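How to run a household-robot demonstration in a simulated dining room
Updated 26/02/2023

If you have ever been asked to host an open day for a robotics group, you will know the feeling. People arrive wanting to see a robot tidy up a house, and what you have to show them is mostly software. We have run ours at Coltham twice now, and this page sets out how we do it, in the hope that it saves another group some of the fuss we went through the first time.

What you will need

A desktop computer with a decent graphics card, a second screen that faces the visitors, and a copy of your simulator with at least one furnished room loaded. We use Stivetico for the room and a small planner called Costello for the robot's decisions, but the steps below should carry over to most setups. You will also want a chair for yourself, because you will be talking for longer than you think, and a jug of water.

Step 1. Pick one room and stick with it

For our first open day we prepared a kitchen, a laundry and a bedroom, and spent half the session waiting for things to load. Priya Abernathy talked me into a single dining room for the second, and it was a much happier afternoon for everyone. Choose a room with a table, a few chairs and somewhere to put things away. Visitors already know what a tidy dining room looks like, so they can follow along without any help from you.

Step 2. Set your viewpoints before anyone arrives

Open the camera panel and save several views of the same room. I like at least one that takes in most of the table and a few that look off into the corners, so people get a feel for the whole space. Name them something sensible (I once had "new view 3 final" up on the big screen in front of a school group). Check each one on the visitors' screen, where the colours will be a little different from yours.

Step 3. Walk people around the room first

Keep the planner paused and flick through your saved views slowly. This is the part where visitors settle in and start asking things, so leave plenty of time for it.
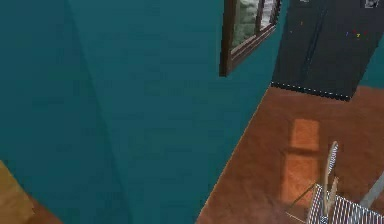
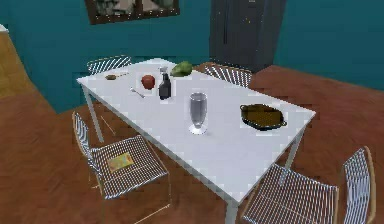 The view with the dining table in it is the one to linger on. 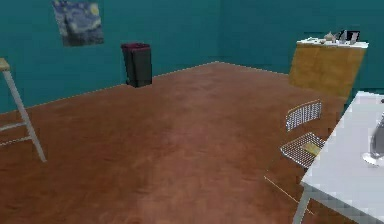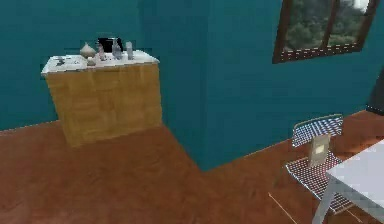

Once they have had a good look, ask what they would put away first. You will get a different answer from nearly every person, and it leads very nicely into the next step – a robot has to be told what "tidy" means before it can do anything useful about it.

Step 4. Write the instruction together

Open the task box and let somebody from the audience type a request in plain words. Something like "put the fruit away" is a fine start. Read it back aloud, then show the list of smaller actions the planner has made from it. If a step looks odd, leave it in and talk about it. Maite Escobar, who looked after the second session with me, is wonderful at this bit and will happily spend ten minutes on what "away" might mean to a machine.

Two things to watch for:

Keep requests to a single object at first. You can build up once people have the idea.

Say the object's name the way it is listed in your room file. Ours had a label spelled wrong all through the morning, and I couldn't for the life of me work out why the planner kept asking for more information.

Step 5. Run it at half speed

Full speed is fine for testing, but it is far too quick for a crowd. At half speed there is time to explain the reaching, the grasping and the putting down as they come along. Keep your hand near the pause key. People do like to shout "stop!" and it is good fun to be able to oblige.

If a run fails, reset the room and go again with the same instruction. Resist the urge to fiddle with the settings while everyone watches. I have done it, and it only makes you flustered.

Step 6. Let visitors move something

Before the last run, pause and let a volunteer drag an object to a new spot. Save the change under a new name so your original room stays as it was, then run the earlier instruction once more. Younger visitors in particular love trying to trick the planner, and their hiding places are often better tests than the ones we dream up ourselves.

Timing

We allow 48 minutes for each group, with a short break to reset before the next. That sounds oddly exact, I know, but it is what fits between the buses from Skistilley. We had over 96 people through at the last one and the format held up well.

Afterwards

Export the logs before you close the simulator, and jot down any questions you couldn't answer while they are fresh. We keep ours in a shared notebook and go through it when we plan the next open day, which for us will be in June. If you are hosting one of your own and would like a copy of our room checklist, send a note through the contact form and I'll pass it along.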